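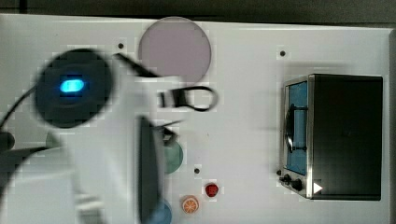
Why does bread dough need to rest before you shape it?
Kneading tightens the gluten, and a tight dough springs right back when you try to stretch it. Give it 14 minutes under a towel and it'll roll out for you like a dream (I time mine, I'm that person).

For next class, please read chapter 3 of the handbook and bring your starter notes from week one. Dorian Cordier is lending us his rye recipe, which I've been begging for since February! It bakes for 40 minutes, so we'll start mixing the second you walk in. Aprons on, rings off, and do label your bowl this time.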